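Testing the Burkeck Two-Arm Kit on a Grocery Packing Task
Robotics project report, Clenico Technical College

1. What we wanted to find out

The Burkeck kit gives you two lightweight arms, a parallel gripper for each, a head camera and a software package called Rondia that handles recording and playback. Our department had it on a trial loan, and our supervisor wanted to know if second-year students could get real work out of it without a lot of hand-holding. We said yes before she finished the question.

We picked grocery packing as our main task. It sounds easy and it's a great test, because a paper shopping bag is a miserable thing for a robot to deal with. It folds, it tips, the mouth closes up, and if you squeeze one side the other side moves. Ours also had a foil insulated liner, so there were two floppy things to manage. One arm has to look after the bag while the other one reaches for the food.

2. Setup

The food goes on a dark gray mat on the table, with the bag down on the right where the right arm can get at it. We used the mat that Burkeck recommends, and we think it helps. On bare wood the camera had more trouble finding the edges of clear plastic, and we have a lot of clear plastic in this task.

Assembly took us one long afternoon. The printed guide is good up to the cable routing page, where the drawing shows the older wrist and you have to work it out yourself (the cable goes along the outside of the arm, please learn from our mistake). Once Rondia found both arms, calibration was quick and kind of fun to watch.

The bag task, at different moments of our work on it:

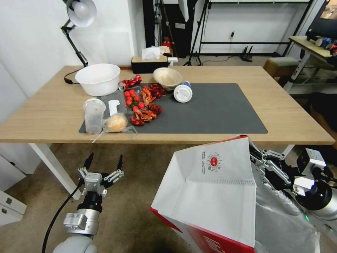
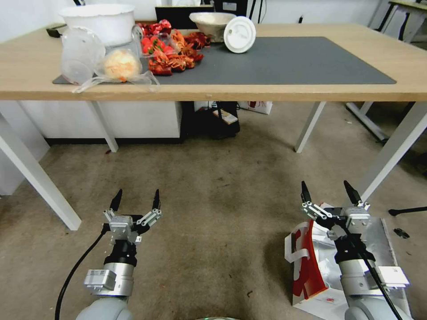
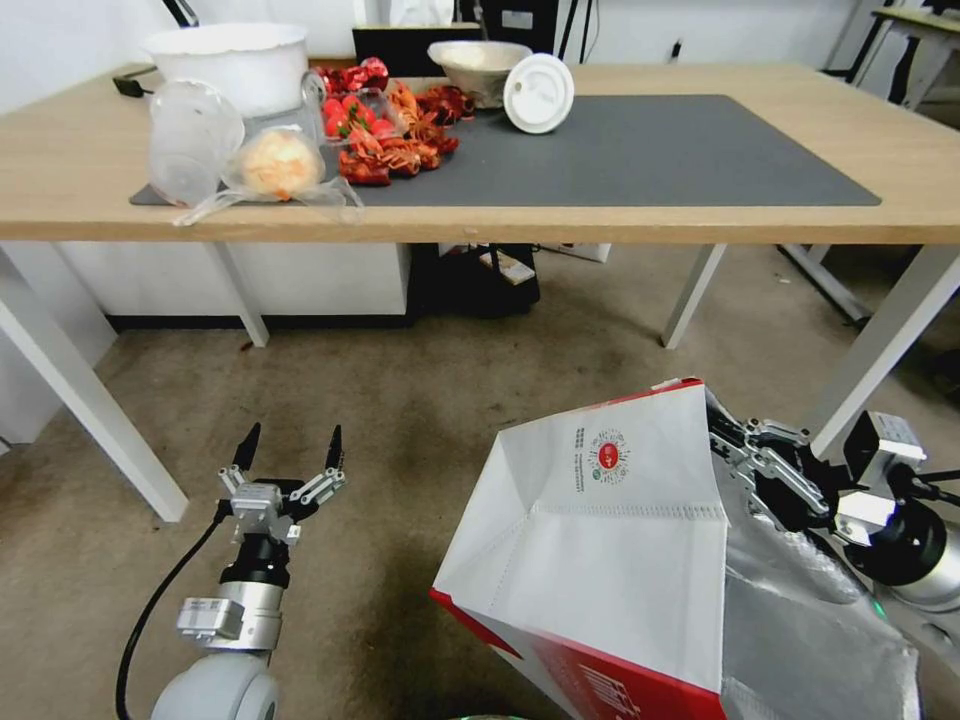
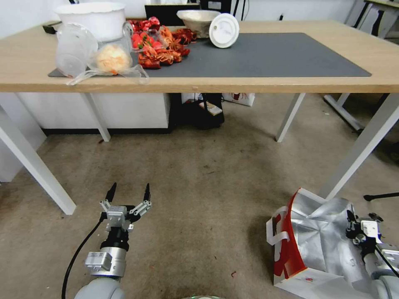

Report by Huia Faulkner and Aravind Amin
Second-year robotics, September

3. How the grippers did with the bag

The fingers on these grippers come to narrow black tips, and we were worried they would tear the paper. In our tests they held the top edge well as long as the grip force was turned down from the default. We ended up at the third lowest setting and left it there. At the default setting we ripped one bag, and after that we were careful.

Getting hold of the edge is the hard part. If the bag is lying flat, the gripper tends to pick up both layers together and the mouth stays shut. Our best results came from coming in at an angle and catching one layer only, then lifting slowly. When that works it's really satisfying! We cheered the first time, and the group next door came over to see what was going on.

The liner is a different story. It slides around inside the paper and it's shiny, so the camera sees bright patches that change every time the foil moves. We would like to try a matte liner next semester.

4. How they did with the food

Anything in a loose plastic bag was friendlier than we expected. There is always a fold sticking out somewhere, and the narrow tips are good at pinching it. Cups lying on their side were harder. They roll when touched, so the arm has to come down over them in one move with the fingers wide open. The big white bowl at the back left never went in the bag at all. It was too wide for the gripper, and we kept it as clutter.

5. Rondia

We recorded 450 demonstrations in total, most of them 20 seconds or shorter. Recording is one button and it just runs. Sorting them afterward is where Rondia needs work. You can't tag a batch, so every clip gets opened and named by hand, and Aravind spent two evenings on that alone. The free plan stops at 2,000 clips, plenty for a class project but maybe tight for a lab.

We also tried the Gilani add-on for syncing the arm data with the video. It installed cleanly and we forgot it was there, so we guess it works.

6. Would we use it again?

Yes, and we've already asked. For a class we would suggest two students per kit, with a spare set of fingertips in the drawer. The cable page in the guide should be redrawn, and we've written to Burkeck with a corrected sketch — Huia drew it. Our grip settings and the clip naming sheet are in the shared project folder for whoever gets the kit next.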